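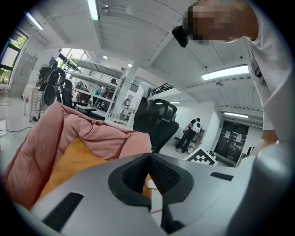
Riltside Soft Goods: Padded and Quilted Things

README for the collection, June revision
Kept by Tharun Chettiar

Hello, and thank you for opening this file before opening the folders. Riltside Soft Goods is a collection of pictures and notes on the handling of soft household things: quilted pieces, cushions, linings, padded covers, and the general pile of fabric that builds up in any room where people work or rest. I started it after years of folding other people's bedding at Eltgate and noticing how little had been written down about how a puffy thing behaves when you take hold of it.

What is in the folders

There are 405 sessions, spread over 19 rooms, with 2,376 short notes to go with them. A session is one person spending a while with one or more soft items, folding, turning, stuffing, flattening, or putting away. The rooms are ordinary working rooms for the most part, with office chairs and shelving and whatever else lives there, and we left them the way we found them. If you are used to tidy catalog photos on a plain backdrop, please give yourself a little time to adjust!

How the notes are written

Each note names the item in plain words, gives its main color, and says how it was lying at the start. We use "quilted" when the stitching makes pockets in the padding, and "padded" when we can only tell that something is thick. Where two fabrics meet, both colors go in, outer one first, so a pink cover with a mustard lining is entered as "pink / mustard." If the person writing couldn't tell a lining from a cushion tucked inside, the note says "inner" and leaves it there. I would much prefer an honest "inner" to a confident guess, and I have sent a good many notes back over this (sorry, everyone).

Folds are noted by where they fall, and loosely. Puffy fabric won't hold a sharp crease, and our early attempts at measuring fold lines only made people cross. The Kurian folder still uses the old measurements. I mean to redo it and keep finding other things to do.

Color words

We settled on 14 color words and the list is in the file called colors. Mustard and orange were argued over at length. Mustard won its own entry, orange kept its place, and anything between the two may carry both. Lamps and ceiling lights change how a pale fabric looks, so please don't match paint to our pinks.

Known gaps

Very little wool. Hardly any large comforters, which need two people and more floor than most of our rooms could spare. The Brakov folder has notes for items that were put away inside other items, and these can be hard to follow unless you read them in order.

People

Faces are blurred into blocks throughout. If you find one that was missed, write to me before doing anything else with the file and I will take it down that same day.

Using it

Use it for teaching, research, or settling a household dispute about how to store a quilt. Please keep this README together with the folders when you pass them on, and tell me if a label is wrong. Corrections go into the next revision with your name beside them, unless you ask me to leave it off.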